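6 min read

3.2 Resting time and moisture loss in braised beans

Beans were soaked for 17 hours in salted water, drained, and brought to a simmer in fresh water. Each batch was cooked in the same covered pot and seasoned only at the end.

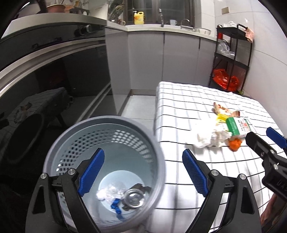
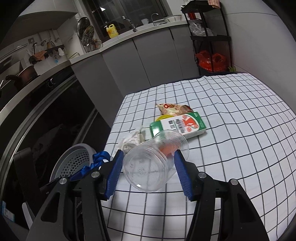 Figure 2. Kitchen table with a cloth printed with thin black lines.

After cooking, batches were split into 3 groups. The first was drained at once, the second rested in its liquid for 2 hours, and the third rested for 8 hours under a lid. All groups were weighed before and after draining. Texture was scored by Pylypenko and Zepeda, who worked separately and did not see the group labels.

Rested beans held more liquid than beans drained at once, and their skins split less often. The difference between the two rested groups was small and fell within the spread of repeat batches. Scores for creaminess followed the same order as weight, with one exception: a Borkano batch cooked in May was rated firm in every group. We attribute this to the age of the dry stock and have kept the batch in the analysis.

We use cookies to improve your reading experience. Accept / Manage settings

Salt level in the soaking water was held constant, so its effect cannot be separated from that of resting. Hoxha beans, which are smaller, took up salt faster in the pilot batches and were left out of the main comparison. Section 3.3 reports the same procedure with the Namia variety, using a wider pot and a lower simmer.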